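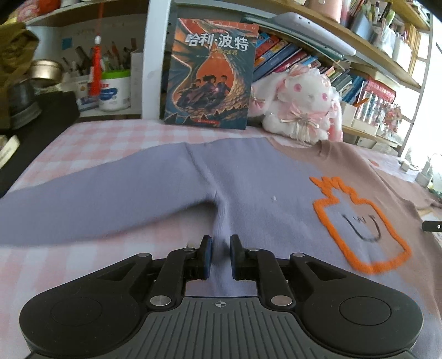 The Ustbridge knitwear pages cover jumpers that have been folded and sorted before going into storage for the summer. Most of them are plain. The two-colour one is the exception, lavender over most of the body and dusty pink at the neckline, with a fuzzy orange outline on the front. It was laid flat on pink and white checks with the sleeves out to the sides, the way we start every fold. Thick knits are done on a flat surface and smoothed by hand first.

The sleeves go in next, then the hem comes up to the neck. Two folds are enough for a jumper of this weight. Folded jumpers are kept in a Stoltholm drawer, 7 to a row, and come out again at the end of August.

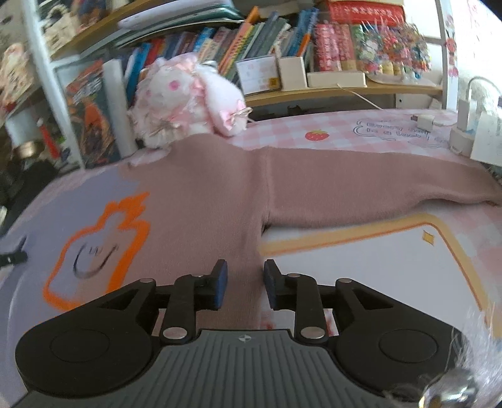 Dusty pink knit laid out on the checked sheet, with the bookshelf and the white plush bunny behind.

The gallery now holds 144 pictures. Coats and scarves are on the Renar page.

Last updated: May 4, 2024

Print this page
E-mail this page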